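How to Descale and Clean an Electric Steamer

By Wing-yan Man
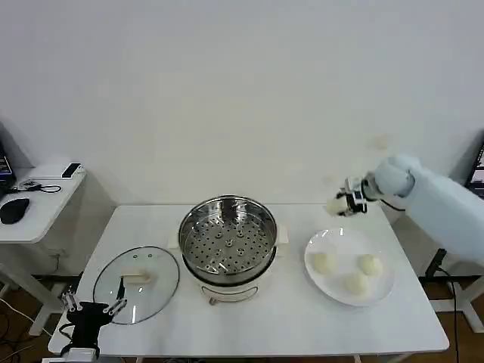
An electric steamer with the perforated steel basket in place.

If you steam vegetables or buns a few times a week, mineral scale will build up in the water tank. You'll see a chalky ring first, then a crust on the heating plate. Scale slows the heating and can make the steamer shut off early. The method below works for most small electric models. Check your manual before you start, as a few makers don't want vinegar used on their heating plates.

What you need

White vinegar, 5 percent
Water
A soft sponge and an old toothbrush
Dish soap
A dry cloth

Before you start

Unplug the steamer and let it cool all the way. Lift off the lid and basket and pour out any water left in the tank. Never put the base in the sink or the dishwasher.

Step 1. Soak the tank

Pour 270 ml of vinegar into the tank and top up with cold water until the scale is covered. Stay below the maximum fill line. Leave it for 25 minutes. Thin scale will come loose in that time. For a thick crust, leave it for an hour.

Step 2. Heat it gently

Plug the steamer in with the basket off and let the liquid get hot, then switch it off before it boils. Open a window first if the smell bothers you. Let it cool again and unplug it.

Step 3. Scrub and empty

Work around the heating plate with the toothbrush. Don't use steel wool or a knife, even on stubborn spots. Pour the liquid out slowly, keeping the cord and controls dry. Rinse the tank twice by pouring in clean water and tipping it out.

Step 4. Wash the basket

Soak the basket in warm soapy water for ten minutes. Brush both sides of the floor, as starch collects in the holes and is harder to see from underneath. Hold the basket up to a light to check for blocked ones. Rinse and dry it with the cloth so it doesn't get water spots.

Step 5. Run one plain cycle

Fill the tank with fresh water, put everything back together and steam with no food for five minutes. Throw that water out. If you can still smell vinegar, do it once more.

How often

In Ovthorpe the water is hard and I descale every three weeks. Bent Bergmann, who tested this method for me on soft well water, gets by with twice a year. Emptying the tank after each use makes the biggest difference, along with leaving the lid off overnight.

Citric acid also works. Use one tablespoon per half liter of water and skip the vinegar.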